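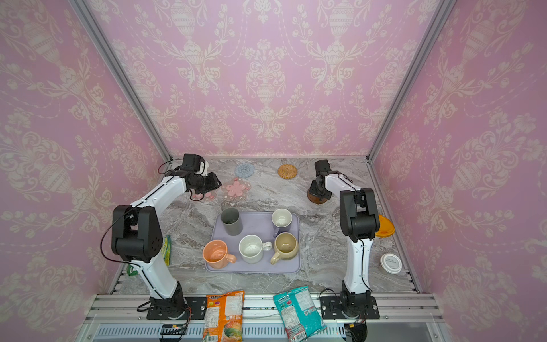

Quiénes somos

Kustero vende vajilla de diario y artículos de mesa para casas, pensiones y oficinas pequeñas. Tazas, vasos, bandejas, posavasos. No vendemos experiencias ni estilos de vida, y desconfiamos bastante de quien dice venderlos en forma de taza.

La empresa la fundaron Nanna Hauksdóttir y Halfdan Brynjólfsdóttir después de varios años comprando para otros en Blöndal, un mayorista de menaje. Allí aprendieron a leer un catálogo con el ceño fruncido. «Apta para lavavajillas» podía significar muchas cosas. «Hecha a mano» también. Un proveedor les juró que su esmalte era irrompible y el muestrario llegó hecho pedazos en la misma caja en que venía la garantía.

Empezamos con 400 tazas en un almacén prestado y con una lista de precios escrita a lápiz. Hoy somos cuatro personas y el almacén ya lo pagamos nosotros.

Qué vendemos

Casi todo nuestro surtido se puede comprar por piezas sueltas. El juego de seis idénticas nos parece una costumbre de los fabricantes más que una necesidad de las casas: se rompe una y ya tiene usted un juego de cinco y un disgusto. Por eso trabajamos con colores que se dejan mezclar – melocotón, amarillo pálido, lavanda, gris, blanco moteado – y que no piden ir todos a juego. ¿Combinan siempre? No. Hay mezclas que quedan mal y, si nos pregunta, se lo decimos antes de cobrarle.

También tenemos piezas sin asa. Nanna las defiende porque ocupan menos en el armario. Halfdan sostiene que un vaso sin asa con té recién hecho es una forma educada de quemarse. Llevan años con esta discusión y el catálogo refleja el empate: hay de las dos clases, y en la ficha de cada una pone para qué la usaríamos.

Las bandejas son rectangulares. Probamos las redondas durante una temporada y se devolvieron muchas, casi siempre con el mismo comentario: no caben en ningún sitio. Tenga en cuenta que una bandeja cargada de tazas pesa más de lo que parece en la foto, y que las asas sobresalen. Mida el estante antes de pedir. Lo repetimos en cada ficha y aun así nos escriben.

Cómo elegimos

Ninguna pieza entra en el catálogo por su muestrario. Compramos unas cuantas, las repartimos entre nosotros y las usamos en casa durante unos dos meses: café, sopa, lavavajillas, microondas si el fabricante lo permite, niños donde los hay. Después nos sentamos con las piezas delante y se vota. Basta un voto en contra bien razonado para que algo se quede fuera. «No me gusta» no cuenta como razón; «gotea por el borde al beber», sí.

No es un laboratorio y no pretendemos que lo sea. Si un fabricante nos entrega un certificado, lo archivamos y lo enseñamos a quien lo pida, pero seguimos fregando las tazas nosotros mismos.

De Povex, nuestra línea básica, estamos razonablemente contentos. Es gruesa, apila bien y aguanta el trato de una cocina de oficina. Truvex es más fina y más bonita, y la recomendamos con reservas: si en su casa se friega deprisa, quédese con la otra. Sabemos que no es la manera habitual de presentar el producto más caro.

Lo que no hacemos

No tenemos rebajas permanentes. Un precio tachado todo el año es simplemente el precio, con un número encima.

No decimos que nuestras piezas sean sostenibles. Decimos de qué están hechas y dónde se cocieron, cuando lo sabemos con certeza. Cuando no lo sabemos, la casilla queda vacía, y hay unas cuantas vacías.

Tampoco publicamos opiniones de clientes elegidas por nosotros. Quien quiera saber qué se dice de Kustero puede buscarlo por ahí, y encontrará quejas sobre los plazos de entrega de noviembre y diciembre. Son justas. Pida en octubre.

Visitas y contacto

El almacén se puede visitar por la mañana, de diez a una, avisando antes. No hay escaparate ni café de cortesía, aunque suele haber una cafetera encendida y tazas de sobra para probar. Para reposiciones sueltas escriba a la tienda indicando el color y, si lo recuerda, el año de compra. Los tonos cambian un poco de una hornada a otra y preferimos comprobarlo antes de enviarle un amarillo que no sea el suyo.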